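Keeping small parts together during a repair
Heywood Home Notes, posted 5/20/20 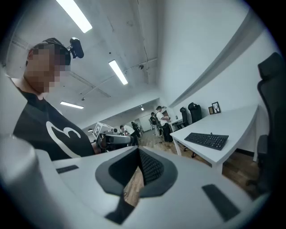

Most repairs at home go wrong at the same stage, when the thing is in pieces and a screw has rolled under the cooker. A clear worktop and a few shallow tubs will prevent most of it. Good light helps as well. Lean in over the work and look down at it, as the person in the black t-shirt appears to be doing, and keep whatever you are holding low, so that a dropped part doesn't have far to fall.

Before you start

Spread an old tea towel over the table. Screws land on it and stay put, where on a bare top they bounce. A pale one is best, as dark springs and washers show up against it. Avoid terry towelling, which catches on small threads.

Put out one tub for each stage of the job. Jam jar lids will do, or a bun tin. I use a 20-hole bun tin I bought at the market in Ilbridge, and it has been in the shed ever since. Work from left to right and fill the holes in the order the parts come off. When you put the thing back together, go from right to left.

Labelling

Masking tape and a soft pencil are enough. Write where the screw came from and what it held. "Back panel, top" is more use a week later than "long one". If the job has to stop overnight, cover the tin with cling film and put it on a high shelf.

For bigger jobs, draw the outline of the panel on a piece of card and push each screw through the card at the place it belongs.

Finding what you have dropped

Switch off the ceiling light and lay a torch flat on the floor. Anything small will throw a long shadow. On carpet, stretch the foot of an old pair of tights over the vacuum nozzle, hold it with an elastic band and go over the area slowly. The part will stick to the nylon.

Stuck screws

Use a driver that fills the slot. If the head is starting to wear, lay a wide rubber band over it and press down hard as you turn. A drop of light oil left for 2 hours will free most rusty ones.

Storing the spares

Old tobacco tins are good but you can't see into them. I changed to the Kora clear jars, the 460 ml size, with the lids screwed to the underside of a shelf. Sort by length first and by head second. Anything bent goes in the scrap tin.

Next page: sharpening kitchen scissors with 120 grit paper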